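Fluvham Cable Recovery Project
Progress report to the Goh Fund, second reporting period
Submitted by Marietjie Rampersad, 05/03/2018

1. Summary

The project recovers usable wire and cable from mixed electrical offcuts collected at the Dudley depot. Work this period covered the sorting stage. The written procedure is in its second revision and 347 kg of mixed stock has been processed against a period target of 800 kg. The shortfall is explained in section 4.

2. Sorting method

Incoming stock is tipped out in small lots and separated by gauge and jacket colour. Heavy black cable goes to the large basket, light red and orange wire to the smaller basket, and white light-gauge wire to the red bin. Perforated baskets were selected for the first two categories so that grit and jacket fragments drop through before weighing. The bin has solid walls and a flat floor, and is wiped out between lots.

The main difficulty is entanglement. Thin wire works its way between the turns of a heavier coil and has to be drawn out before the coil can be lifted. In the lot below, thin orange wires run through a coil of thick black cable and bunch at its lower edge, and a long orange-red wire reaches across to the containers at the rear.

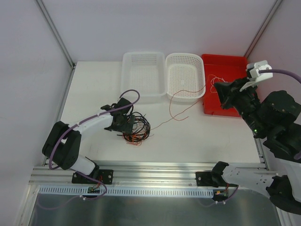
3. Procedure changes

Revision 2, drafted by Iulian Tănase, makes the following changes.

Thin wire is removed first and the heavy coil is left in place until it is free.
Lengths that span two containers are recoiled before the lot is closed.
Lots are limited to 20 pieces, down from 22.

With thin reddish wires in the smaller basket and white cables coiled loosely in the red one, the large basket stands empty until the black cable is placed. Operators at Dudley asked whether the large basket could be filled first to clear table space.

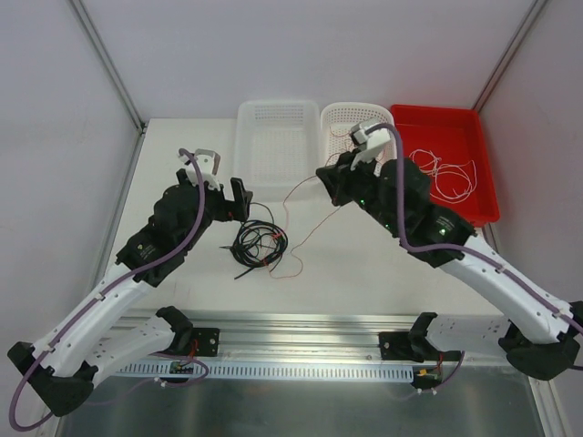 The request was declined for this revision. Lifting the heavy coil early tightens the thin wire around it, and kinked wire is downgraded to scrap at the Conau buyer's inspection. The question will be looked at again once the kink rate for revision 2 is known.

4. Variance

Two factors account for the shortfall. Deliveries from Conau did not begin until November, and the first lots included a high proportion of taped bundles, which the procedure did not cover. Taped bundles are now set aside at intake and cut open by Delia Iordache's team.

5. Next period

Confirm kink rate under revision 2. Label the containers by gauge as well as colour. Hala Tahiri to supply revised buyer grades.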